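Re: [iltby-allotments] Water troughs and the new rota

On 5 Aug 2020, Fabrice Millet wrote:
> Could someone set out what has been agreed about the troughs? I have
> heard two versions. One is that we are each getting a key to the
> standpipe, the other is that the standpipe is going altogether. I am
> on the Rudell side and my beans won't wait.
>
> Also, is the hosepipe rule still in force for the lower plots?

Fabrice, all,

The standpipe stays. It will be locked from eight in the evening until seven in the morning, and the code will be given out with the rent letters. There are no keys. I think the story about keys came from the Pestcombe site, where they do have them.

The troughs are the part that changes. At present we have 3, and the one by the Rudell gate leaks at the seam. I dipped it on two evenings and it lost about 251 litres overnight, with no one drawing from it. We pay for that. The replacement is a 500 litre galvanised tank with a ball valve and a lid. Lionel Pruvost has had a price for it, delivered but not fitted, and he will fit it himself if two people can help lift the old one out.
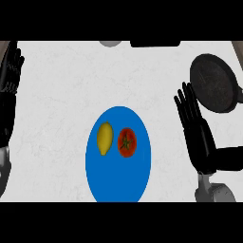

Posted by Oisín Mulligan to the Iltby plot holders' list

On hosepipes, the rule is the same as last year. You may fill a butt from the standpipe with a hose, but you may not water the ground directly with one, and you may not leave a hose running and go off to your shed. This applies to upper and lower plots alike. The lower plots were let off for a few weeks while the path was dug up and some people have taken that as permanent. It wasn't.

If you have a butt, please keep it covered. We had mosquito larvae in several last summer. An old board with a brick on it will do.

The water bill for the last period came to 1296 pounds, which is the highest we have had. Part of it is the leak and part is the dry spring. If the next one is as bad, the water share of the rent will have to go up from December. I would prefer to put that to the meeting with the new trough already in, so we know what we are using.

For lifting the old trough I need names by the end of next week. It is awkward more than heavy. Bring gloves, the rim is sharp on the hedge side.

Fabrice, for the beans, use the middle trough until this is done. It fills slowly, so go early.

Oisín

Filed under: Water | Site rules | Rudell side

3 replies

Josiane Chevalier
I can help with the lifting, mornings only. Will the old trough be scrapped? I would have it for potatoes if the leak is only at the seam.

Faustine Maillard
Can the code be sent to those of us who pay by standing order? We don't get a rent letter.

Lionel Pruvost
Josiane, it's yours if you can move it. Faustine, ask Oisín for it. The valve is a half inch, so I need the old fitting left on the pipe, please don't take it off.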